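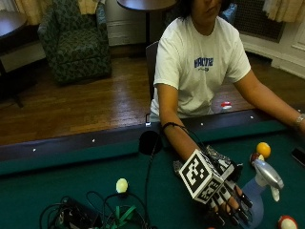 Ready to start on the cloth, spray bottle out, balls still on the table

Forums > Tables and Equipment > Cloth Care > Spray on the felt, yes or no?

Filed under: pool tables, cleaning, cloth and cushions

nisoda_breaks
23rd February
Picture at the top is our table. Dark green cloth, second-hand table, it came from a pub in Prellbridge that was being refitted. I paid 465 for it with the balls and two cues, and 138 on top for the move and levelling.

The cloth has chalk ground in round the break spot and a drink ring near one of the middle pockets. Brushing has shifted most of the loose chalk but the ring is still there. My brother-in-law says a light mist of water and a white towel. The man who levelled it said never put anything wet on it. Which is it?

Bottle is plain tap water at the moment, nothing added.

tisesico
Never. The wool shrinks where it gets damp and you end up with a tight patch and a slack patch next to it. Brush, then vacuum with a soft head, and live with the ring.

halfbutt
Depends on the cloth. If it's napped wool I agree with tisesico. If it's the smoother worsted sort, a barely damp towel is fine and plenty of clubs do it. Rub your hand both ways along the table. If one way feels rougher, it has a nap.

Either way don't spray the cloth. Spray the towel.

tisesico
"Plenty of clubs do it" and plenty of clubs recloth every year. He's just spent money on a used table, he doesn't want to be buying cloth as well.

nisoda_breaks
Felt it just now. Definitely rougher coming back towards the head end. So napped, I take it.

halfbutt
Yes, napped. Brush from the head end to the foot end only, straight strokes, no circles. Do under the cushions first so you aren't dragging muck back over what you've done.

Amândio Vieira
I looked after the 4 tables at the Amaral social club for a long while. We had drink rings every weekend. What worked for me on napped cloth was a white towel, wrung out until it gave no more water, pressed on the mark and lifted. No rubbing. Then leave it overnight with nothing on the table. I don't agree that it always shrinks. It shrinks when people soak it.

Take the balls off before you get the bottle anywhere near. I see there are a few still out, the yellow and one of the stripes among them. Drips run off a ball and leave a ring underneath.

tisesico
Fair enough on the pressing, but you had practice. First go on a table you care about, I'd still leave it.

corner_pocket_jan
Has anyone mentioned the balls? Half the marks on our cloth were coming off them. We wash ours in warm water with a drop of washing-up liquid, dry them straight away and polish with a dry cloth. We started last October and the table stays cleaner between brushings.

halfbutt
Good point. The pale ones show it worst. Wash them in a bowl well away from the table.

nisoda_breaks
Thanks all. Balls are going in the bowl tonight. I tried the pressed towel for 20 seconds on a bit tucked up by the cushion, and I'll see what it looks like in the morning before touching the ring.

Amândio Vieira
Sensible. Brush it again once it's dry, the nap will be lying flat there.

tisesico
Let us know if it goes tight. I'm happy to be wrong.

We use cookies to keep you logged in and to remember which threads you have read. Accept all | Manage settings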